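Visit Report: Nomari Handling Laboratory, Brovska
Prepared for the Plondon Workplace Safety Network, June
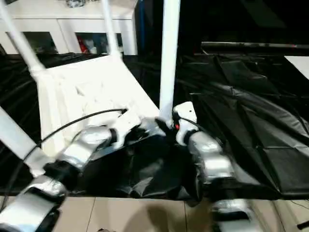
Purpose of the visit

Members of the Network visited the Nomari laboratory in Brovska to learn how the company responded to a fault on its film-handling station. The station uses two robot arms to gather and fold plastic sheeting. A party of 13 attended. The program began at 9 in the morning with a safety talk, followed by time on the laboratory floor.

The fault

Our hosts gave a frank account of the event, which took place in the spring. Both grippers had taken hold of the same gathered section of black sheeting, and the program called for the left one to release first. It did not. The right arm began its return move with the left gripper still closed, and the sheeting was drawn tight between them until it tore. The left arm swung back 35 centimeters before the drive cut out.

No one was hurt. An operator had been standing inside the marked line to straighten the material, a practice that had become common on the station although the written procedure did not allow it.

Findings shared with visitors

Nomari traced the fault to a release signal that was sent but never checked. The controller took the command as proof that the gripper had opened. The stop button worked as designed, but it was mounted on the far side of the station – out of reach for a person working at the front of the table.

The right arm now waits for a confirmed opening before it moves, and pull force is limited on both sides. A second stop button has been fitted at the front. Staff ran 18 trial cycles with the left gripper deliberately held shut, and the right arm stayed in place each time.

Discussion

Several members asked about material hanging over the front of the table, where it could catch a foot or a sleeve. The hosts agreed that this had received less attention than the arms and undertook to review it. Colleagues from the Murín plant, which operates a similar station, requested a copy of the revised procedure. Nomari will send it to the Network office for circulation to members.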